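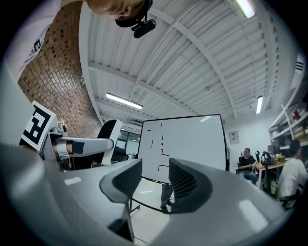 Keerthana Hegde was sure that the surname Benedetti came into the family through a sailor, and that all the rest was decoration. Her cousin Fulvio does not agree. He has spent two winters on the question, and when I visited him at his house in Handcombe, he had the letters ready on the kitchen table.

"Keerthana heard the sailor story from our grandmother," he told me. "I heard a different one, from the same grandmother! In mine he was a baker."

The first paper he found was a parish record from 1,000 miles away, copied by a patient clerk who wrote the name in 7 different ways. Fulvio read them to me slowly. One of them had lost both of its t's.

I asked if he had ever wanted to stop.

"In December, yes. I had paid for a copy of a marriage entry and it was for the wrong couple. They were very nice people, I suppose -- but they were not mine."

What helped him was a message from Dineo Mofokeng, a third cousin he had never met. She had a photograph with a shop sign in the background, and on the sign was the family name, spelled as he spells it today.

"So there was a shop," he said. "Keerthana says that a sailor can also open a shop when he is old. I cannot prove that she is wrong."

They still write to each other about it, mostly late in the evening. He is now waiting for an answer from the archive about the baptism of the older brother.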